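Montes Workshop, Bay 2
Notebook entry, 16 Oct 2006
Entered by E. Ledesma

Subject: Gallivow coupe, carburetor and idle work, continued from the previous page.

The car was received back from the paint shop with the hood already hung. Panel gaps at the leading edge are acceptable on the left and wide on the right. Eliseo Medrano has agreed that the hood will not be adjusted until the engine work is complete, as it must come off again in any case.

The engine was started at the first attempt and allowed to reach working temperature. Idle was uneven and settled too high. With the linkage disconnected, the front carburetor returned fully to its stop. The rear carburetor did not. The spindle was found to be worn on the side nearest the bulkhead, and a small amount of movement could be felt by hand. This agrees with the remark made in June, when the same carburetor was noted as "slightly free, leave for now." It should not be left any longer.

The rear carburetor was removed and stripped. The float, needle and seat are in good order. The gasket between carburetor and manifold had been fitted with sealant on both faces, contrary to our usual practice, and a quantity of this had entered the drilling for the vacuum take-off. The drilling was cleared with solvent and air. The vacuum advance was then tested with the hand pump and held.

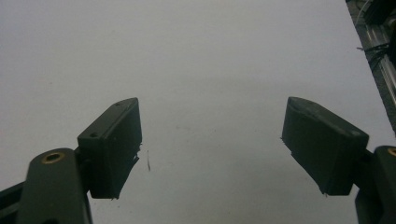

A replacement spindle has been requested from Botitz. They list two lengths for this body and the catalog does not say which belongs to the later cars. The old part was measured and the dimension given to them by telephone. Until the part arrives, the carburetor is to remain in its tray with the jets bagged separately. Please do not borrow the return spring for the Udamard sedan. It is of a different rate, and the two have been mixed up before.

Ignition timing was checked before the strip-down. At 2000 rpm the mark was steady but retarded from the book figure. No correction has been made. The setting will be repeated once both carburetors are back on the manifold, again at 2000 rpm, so that the readings may be compared.

The owner has reported hesitation when pulling away from 60 mph in top gear. This could not be reproduced in the shop. The air leak at the spindle may account for part of it. The fuel filter is also old and will be changed at the same time. A road test on the usual route is to follow, with Mr. Medrano driving and a second person taking notes.

Items outstanding:
Spindle, rear carburetor (Botitz)
Manifold gaskets, both, to be fitted dry
Fuel filter and clips
Throttle linkage to be set with the pedal fully released
Hood alignment, right side

The coolant was topped up after the engine had cooled. The level should be looked at again before the next start. Radiator cap seal is hard but still seats. Heater valve stiff, not attended to.

Hours are entered on the job card under engine, with none against body.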